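Kelitz 20 Hydrated Lime Mortar Additive
Product no. 3725

Kelitz 20 is a dry, fine-ground hydrated lime for use in bedding mortar, base coat plaster and limewash. It is supplied in bags of 20 kg and is mixed on site with sand and, where the job calls for it, white or gray cement. It replaces Kelitz 18, which was withdrawn in March.

Technical data
Color: off-white
Bulk density, as filled: 488 kg per cubic meter
Net weight: 20 kg
Shelf life: 12 months, unopened
Matching sand: Flonik 1003, washed, sharp

Packaging and storage
Keep bags on pallets under cover, clear of outside walls. Lime takes up moisture and carbon dioxide from the air and will set into lumps over time. Clumps that break up between gloved fingers can be sieved and used. Hard lumps go to waste. Fold the mouth of a part-used bag down tight and tie it.
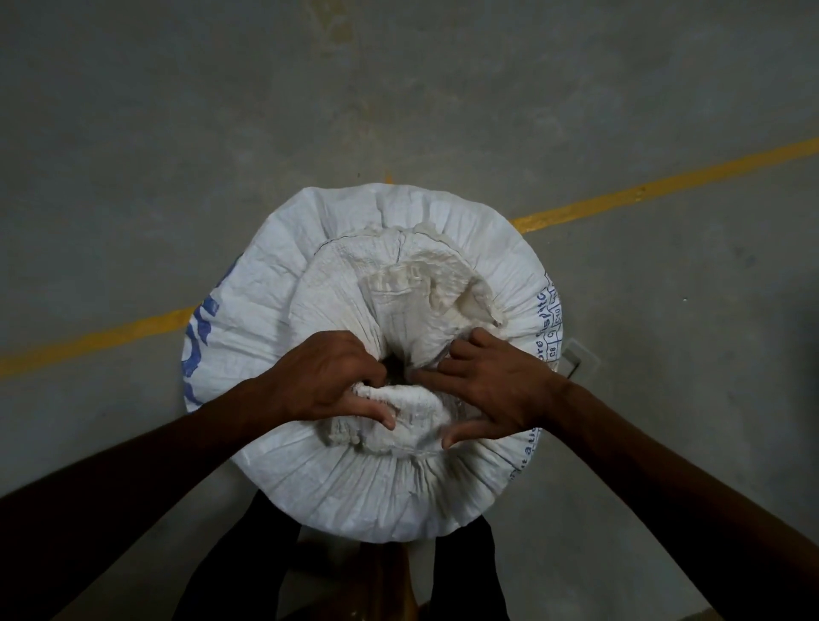

Mixing
Charge the mixer with half the water, then the sand, then the lime. Run for five minutes, add the remaining water and run for another ten. Let the mix stand before use. Do not add plasticizer.

Safety
Lime is caustic when wet. Wear goggles, a dust mask and alkali-resistant gloves.

Ordering
Sold through Ragnarsson depots by the bag or full pallet. Technical questions: Kirsten Nørgaard. Trade accounts: Preben Thoroddsen.

Data sheet revised October 2024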